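4.2 Sorting by shape or by colour

Asked to tidy coloured blocks on a wooden board, our Lurley participants sorted by colour, then denied having a system. Those in Wotetti sorted by shape and defended it at length (Nambiar's field notes run to 70 pages). Stars caused the most argument, as they stack badly and belong with nothing.
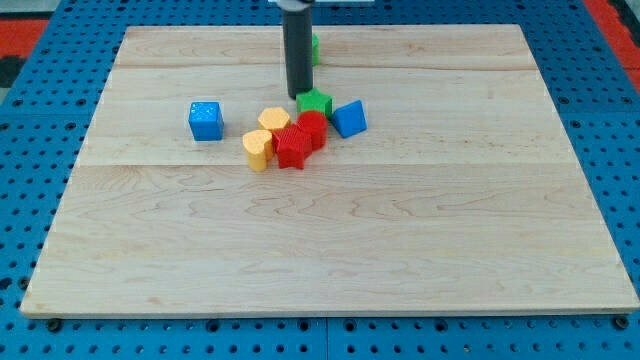 Figure 2. Plastic blocks on the board, among them a green star and a blue cube.

Cubes were placed first in both towns, usually with an air of relief.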